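This site uses cookies to remember your login. Accept / Manage settings

Bench notebook - teardown cell
Tuesday, entry by Petronella Mthembu, copy to Hanne Kjærgaard

Memory and CPU out of the dual-bank boards. Can the arm do it or do we keep doing it by hand.
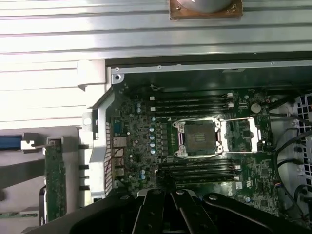

Where we are

CPU socket open and bare, retention frame still screwed on at the corners. Eight memory slots, four above the socket and four below, no modules in any of them. Coin cell still in its holder at the upper right of the board, and I want it left there until we agree on a battery bin. The fingers are over the lower slots, which is where I want to start.

The Galtico people say their planner is "chore ready". I have read the sheet twice and still can't find a chore on it. There is a pick-and-place number from a flat table with foam blocks. Our chassis has cables looping down the right side of the board, a standing card at the lower left, and a socket full of contact pins in the middle that you do not want to brush with anything.

What I asked for this week

1. Approach the lower slots from above, stop, back off. No contact.
2. Same again for the upper slots. The path has to go around the socket. Hanne wants it allowed over the socket with extra clearance, I said no. Bent pins and the board goes from resale to scrap.
3. Open a latch. One latch, any slot.
4. Only then talk about putting a module in and taking it out.

Numbers

Log shows 1170 approach moves since June on the practice chassis. Of those 117 were stopped by hand, mostly by me. Hanne says I stop it too early. Maybe, but I'm the one who fills in the parts form. Average approach is around 600 seconds with the slow profile, and a person with a thumb opens both latches before the arm has finished thinking about it.

Glare

The ribbed panel is washed out again under the overhead light, and so is a lot of the white bracket. Inside the chassis it's darker and reads fine. Fluseck claims its filter handles mixed lighting. I'd like to see it find the edge of that bracket before I believe it. Try the Skumitz diffuser, it's in the drawer under the label printer.

Hanne's note, copied from the whiteboard so it doesn't get wiped: "A year ago it couldn't find the board. Give it the latch test before you write it off." Fair. It gets the latch test.

My own view hasn't moved. Big parts, yes - side panels, drive cages, maybe a heat sink if somebody has already loosened it. Latches and levers and anything with pins, I don't see it this year. The load lever on that socket needs a push down and a push sideways together, and I don't trust these fingers to do both. Same story as the dish rack demo at Chauke, where the plates went fine and the cutlery was another matter.

To do
- narrower fingertips, ask for a price
- keep-out box over the socket, and lock it so it can't be edited from the tablet
- tie back the right-hand cables before the next run
- Hanne to pick the slot for the latch test
- battery bin!!

Teardown cell notebook. Questions to the bench desk. Back to top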